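About Oststead

Oststead is a laundry and tidying school. We know how that sounds. Most people who find this page think folding is something you either picked up at home or didn't, and that paying to be taught it is a bit silly. We thought so too, and we still think so about a good deal of what gets sold under the name of home organization.

We started with two rented rooms and a short course called Lindider. It covers clothes: picking them up, sorting them, folding them, putting them away. Up to 19 people take it in a season, and we haven't tried very hard to make that number bigger.

We don't teach on mannequins or in a showroom with white shelves. Clothes in a real home end up on the sofa, so the sofa is where the first session begins. Dark things are the test. A black top on a busy fabric is harder to sort than it sounds, and we have watched confident people fold one inside out.
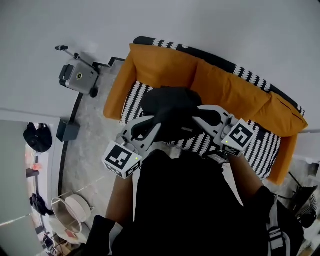

Lifting a black item off the patterned sofa seat, orange cushions behind.

You will have read that there is a correct fold. We doubt it. The Berrada method, which we used in our first years, has 297 steps if you follow the workbook to the letter, and we dropped it one November after a group spent a whole evening on sleeves. What we teach now is shorter. Pick the garment up by a point you can find again. Let it hang. Look at which way it wants to fall before you lay it on anything.

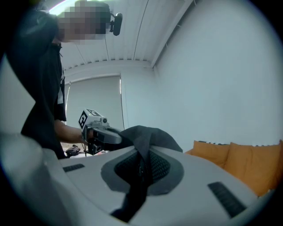
That habit of letting cloth hang first is most of the course, and some students feel shortchanged when they hear it. Fair enough. They are welcome to try the big glossy programs and compare.

Our second course, Mudine, deals with shared homes, where the problem is usually whose pile it is. We make no promises there. Some households come out of it with an agreement about the sofa, and some come out with a longer argument.

We don't sell boxes, labels or hangers, and we don't certify anyone. We will not tell you that a tidy drawer changes your life – it gives you a drawer you can close. If that seems worth a few evenings, write to the office and ask when the next Lindider group begins.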